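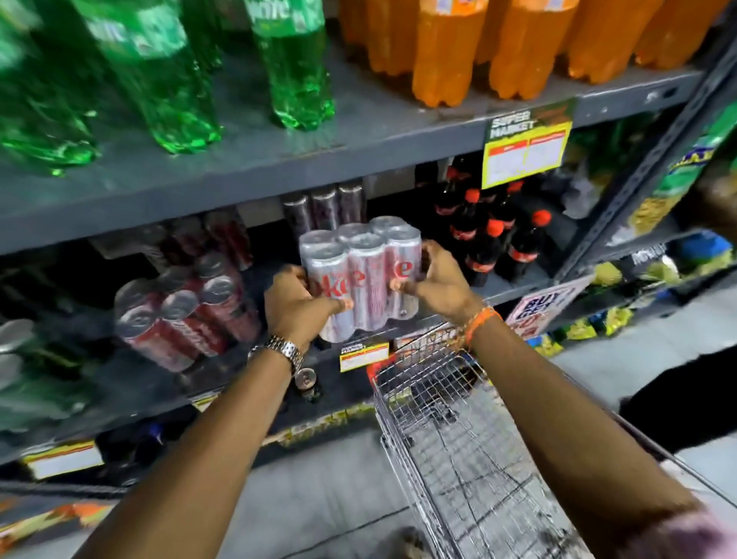 2. Work at the Shelf

In our project we studied how heavy and wide packages of drinks are placed in a supermarket, and if this place is comfortable for the customer. The shop for our observation was Tully, near the campus. Meifang Yao made the plan of the aisle and I, Fiachra Corrigan, wrote the notes.

The soft drinks stand on grey metal shelves. Large bottles, for example Sprite and orange soda, are on the top shelf, and cans are on the middle one. We looked mostly at the six-packs in plastic wrap, like the Diet Coke with two rows of three slim cans. Such a pack has no handle. The customer takes it by both ends, with the fingers around the front can, and holds it over the cart.

We consider the middle shelf a good height for this work. The elbows can stay low and the back does not need to bend. The large bottles are a different case – a short person must reach up, and the weight is then far from the body. In our first draft we wrote that all drinks should go lower, but our supervisor, Philomena Abubakari, asked us to think also about the person who fills the shelf. We agree with her remark.

2.1 Limits of the Observation

We visited only one shop, and only in December, when the aisle is more crowded than usual. We did not weigh the packages. Declan Tierney wanted to compare Tully with the Nurkel shop in the center, but we did not receive the permission in time. His questions for the shop manager are in the appendix.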